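Handico Sani Long-Reach Finger Set
Parallel fingers for soft goods research

Sold as a matched pair. Fits Handico two-finger parallel grippers with the Sani mount.
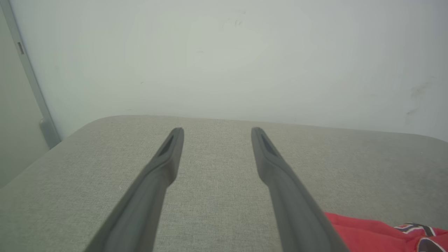
The Sani set was designed for picking garments and other limp textiles off padded furniture, where a short, wide fingertip tends to push the cushion down before it reaches the cloth. The narrow profile lets the tips enter a fold at a shallow angle. Finish is matte dark gray to limit glare in wrist camera footage.

Overview

Each finger tapers to a blunt, rounded tip. An elongated recess sits just below the tip and takes the optional grip insert. The fingers can be run with or without inserts. The results listed on this page were recorded without them.

Specifications

Quantity: 2 fingers (one left, one right)
Finger length: 108 mm, mount face to tip
Finish: matte, dark gray
Tip: rounded, non-marking
Insert recess: one per finger
Rated cycles between inspections: 1000
Mount: Sani quick-fit, screws included

Research use

The set was evaluated at the Cevonton lab as part of Brerix, a study of garment pickup from upholstered seats. The study compared two approach methods using the same fingers, the same arm and the same wrist camera.

Fixed approach: the arm descends to a preset height above the seat, closes, and lifts.

Contact approach: the arm descends until motor current rises above a threshold, backs off slightly, closes, and lifts.

Each method was run for 100 trials on a woven seat cover with a single crumpled garment per trial. A trial was scored as a pickup if the garment cleared the seat and stayed in the grip for the full lift. Catching the seat fabric together with the garment was scored as a fault, even if the garment came up.

The contact approach gave more pickups and fewer faults. Most of the remaining faults came from garments lying flat near a rounded seat edge, where the cushion gives way unevenly and the two tips meet the surface at different times. Thick printed areas on a garment were harder to fold between the tips than plain fabric. The study did not test wet textiles, leather seats or stacks of more than one garment.

Camera notes

With the standard wrist bracket, both fingertips stay in view at full opening. The lower part of each finger is outside the image. Brerix models were trained on uncropped images – cropping to the gap between the fingers lowered the pickup rate, most clearly with garments lying partly under one finger. Users collecting their own data should keep the bracket angle unchanged between sessions and recalibrate after any finger change.

Installation

Power off the gripper. Remove the existing fingers. Seat each Sani finger fully in the mount and tighten the screws evenly. Close the gripper at low speed and check that the tips meet. Update the tool length in the controller before moving the arm.

Included: two fingers, mounting screws, hex key, printed fitting guide.
Not included: gripper, wrist camera, bracket, grip inserts.

Related items
Sani grip inserts, pair
Handico wrist camera bracket, standard
Brerix trial log template (download)

Page updated 8 December 2021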